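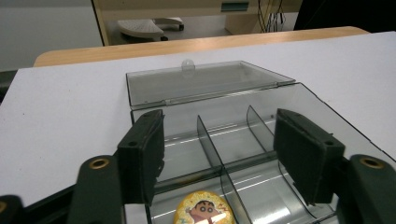

4.2 Reported identification times

Press accounts of forensic identification tend to give a single waiting period, usually in weeks, and leave it there. We doubt that such figures mean much. Of the 77 case files released to us by the Palilura regional laboratory, only 17 recorded both the date remains were received and the date a name was confirmed. The rest gave one or the other, or a date of report that may refer to either.

Partington's earlier review treated the report date as the end point throughout. Doing so makes the laboratory look slower than it may be, and it hides the cases where dental records settled the matter early and the paperwork sat in a tray. Warrick Partington has defended the choice on grounds of consistency. We do not find this convincing – a consistent error is still an error.

The claim that the Melnyk protocol shortened the wait to 15 days rests on even thinner ground. It was brought in during November, when the Tutgate backlog had already been moved to another office, and no comparison was made with files opened before the transfer. Families in over 70 percent of cases were given an estimate by telephone, but no note was kept of what they were told.

Figure 3. Clear gray plastic organizer box between the open jaws of a hand-held gripper.

Until receipt dates are logged in the same way at every site, we would treat any average as a guess. Section 4.3 turns to the files in which no comparison sample was ever found.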